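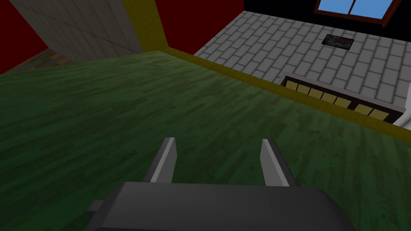

Green wood-grain surface with a gray gripper, fingers open

Dealer says my warranty needs their oil changes. True?
Posted Jun 25, 2020 in Buying and Owning

I bought a certified used Mallow sedan in January from the Farahani dealership out on the Cundholm road. It has 35 months left on the powertrain warranty. When I went in for a tire rotation the service writer told me that if I get oil changes anywhere else, the warranty is void. He wanted to sell me a prepaid maintenance plan for $672, which covers oil and filter, rotation and a brake check at each visit.

I have always used a small shop near my work and I would like to keep going there. I drive about 600 miles a month, mostly short trips. The booklet that came with the car says service has to be done "at the stated intervals" but I can't find where it says who has to do it. The certified paperwork is a separate folder and I have only read part of it. Has anyone dealt with this? I don't want to find out the hard way when the transmission goes.

Lacey Nuttall
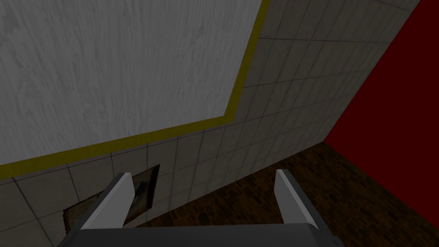
Balakrishnan Kurup
In the US a carmaker generally can't require you to use the dealer for paid routine maintenance as a condition of the warranty. The federal law is the Magnuson-Moss Warranty Act. What they can do is turn down a claim if the damage came from missed or bad maintenance, so records matter.

Keep every receipt. Each one should show the date, the mileage, the VIN or plate, the oil grade and the filter part number. If your shop writes "oil change" and nothing else, ask them to fill in the rest. Use the grade listed in your owner's manual. With short trips you may fall under the severe service schedule, so check that page too and go by months if you reach the time limit before the mileage.

Read the rest of the certified folder before you decide. Some used car coverage is really a service contract sold by another company, and those can have their own terms. Look for a heading like "Your responsibilities." If it isn't clear, email the warranty administrator and save the answer. Don't go by what the service desk tells you across the counter.

On the plan, ask how many visits you get for the $672 and whether it is refundable if you sell the car. Then price the same visits at your shop.

ditulura_driver
my dealer said the same thing. I went to a quick lube place for 3 years and had a water pump replaced under warranty, they never even asked for receipts. wouldn't buy the plan

Lacey Nuttall
Thank you both. I found the responsibilities page and it says "any qualified repair facility" with receipts. I will have my shop put the mileage and filter number on the invoice from now on. Still waiting to hear how many visits are in the plan.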